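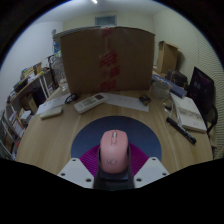 Rhun Bellis asks whether the pointer settings have to be done again each time a shared desk changes hands. They do. Fuldale profiles store the keyboard layout and screen brightness but leave pointer speed, button order and scroll direction with the workstation.

## 4.3 Setting up the pointer at a shared desk

Complete section 4.2 (chair and screen height) first.

1. Sign in to the Cavthorpe desktop and wait for the clock to appear.
2. Open **Settings > Input > Pointer**.
3. Set **Pointer speed** to 26.
4. Under **Main button**, choose *Left* or *Right*. The change takes effect at once.
5. Set **Scroll direction**.
6. Select **Save to this desk**. Closing the window without saving restores the previous user's values.

**Note:** On desks fitted with the Bhardwaj keyboard tray, the slider stops at 29. Higher values can be typed into the box.

**Caution:** Do not select **Reset all**. It also clears the screen calibration, and the desk must then be reported on form 518.

## 4.4 Placing the pad

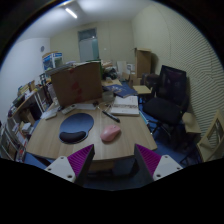 Forearm support should be settled before any fine adjustment of pointer speed. Sit square to the screen with the elbow close to the body and the shoulder relaxed, then move the pad until the hand reaches it without stretching. A pad with a padded rest, such as the dark blue one with the black rest, goes with the rest at the end nearest the user. Left-handed users keep it on the left half of the desktop; others move it across.

1. Place the heel of the hand on the rest between movements only.
2. Move the pointer from one side of the screen to the other. If the mouse leaves the pad, raise the speed by one step and repeat.
3. Run **Flilari > Pointer check** for 60 seconds.
4. If the result is *Uneven*, clean the pad surface and return to step 2.

**Note:** Pointer check cannot be run while a remote session is open.

Settings for the second screen are in section 4.5.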